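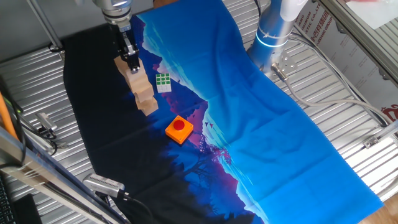

Slide 1. Running a toy library out of one room

Good evening. My name is Hường Ngô and I run the Ilden Toy Library with Thoa Thái. I have 20 minutes and then Yoga Tjoa takes over for the part on leases.

Say up front: handout is by the door, same order as the slides.

Slide 2. Where we started

We opened with 110 toys, most of them from two families who were moving away. Wooden blocks, puzzles, puzzle cubes, a few things with buttons. We lent them on Wednesday afternoons out of a room at the Khúc building. No computer. Paper cards in a shoebox.

The shoebox lasted longer than it should have. Two cards per toy, one stays and one goes home with the family. When a card got lost, the toy got lost too.

Slide 3. Numbers

Last year we made 2285 loans to nearly 100 families. Pause here, people usually write this down.

Most loans are small toys. Large items like slides and play kitchens go out less often but take up most of the floor.

Slide 4. Sets with many pieces

Blocks are the hardest thing to lend. A set comes back short and the next family is unhappy. What we do now:

Weigh the set when it goes out and when it comes back. A kitchen scale is fine. Write the weight on the bag.

One missing block, we let it go. More than that, we call.

Keep a jar of spares from sets that were retired.

Thoa Đinh asked last time if we charge for lost pieces. We did for one year and stopped. The phone calls cost us more than the blocks.

Slide 5. Cleaning

Unfinished wood gets a damp cloth and a day on the rack. Do not soak it. Plastic goes in the sink. Anything with a battery gets wiped and tested, and we tape the battery door.

If asked about soft toys: we do not lend them.

Slide 6. Catalog

We moved to a spreadsheet, then to Durkix when Tài Triệu offered to set it up. Show the label sheet. 80 labels to a page, toy number and piece count on each.

Skip this slide if we are past 7:30.

Slide 7. Questions

Take three or four, then hand the clicker to Yoga.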